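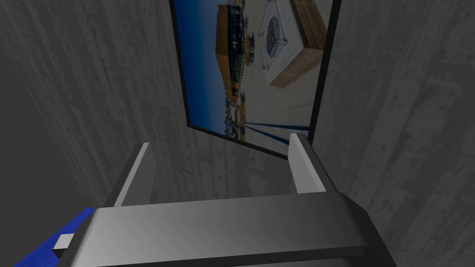

Gripper open, nothing in it yet, grey wood-grain walls behind.

Lilon Safe Cell Workbook and Simulator, second edition
Reviewed Jun 6, 2019

I teach robot safety to night students, most of them tradies, and I've been hoping for years that somebody would write this workbook. It takes the rules for working near a robot arm and makes you apply them in a simulated room before you go near a real one. I love it!

There are 18 exercises. The early ones are about speed and stopping distance, and they're beautifully paced. You set a limit of 300 mm a second, walk a dummy into the cell and see how far the arm travels after the stop signal. Then you change one thing (a heavier load, a longer reach) and do your sums again. My group argued over exercise four for most of an evening, which I count as a good evening.

The gripper chapter is the best of the lot. So many courses treat the arm as the hazard and forget the fingers, and Rongrong Tang's notes go straight at it: check the gap with the jaws open, check it again at every stop along the way, write down where a hand could fit. She wants the check done from the gripper's own view as well as from the operator's spot. I'd never taught it that way and I will now. Look past the fingers and you'll find a framed picture on the wall, with a fire-pit table in it and a slab of very blue sky. My students want to know where the house is.

A few grumbles. The risk sheet only prints properly on A3. The glossary uses "guard" and "barrier" as if they were the same thing, and an inspector will pull you up on that. On the older Demmont laptops the simulator took ages to load, though it ran fine once it was up.

The workbook and a single licence cost me $198, and the classroom pack is $800. We've bought the pack and start with it in August.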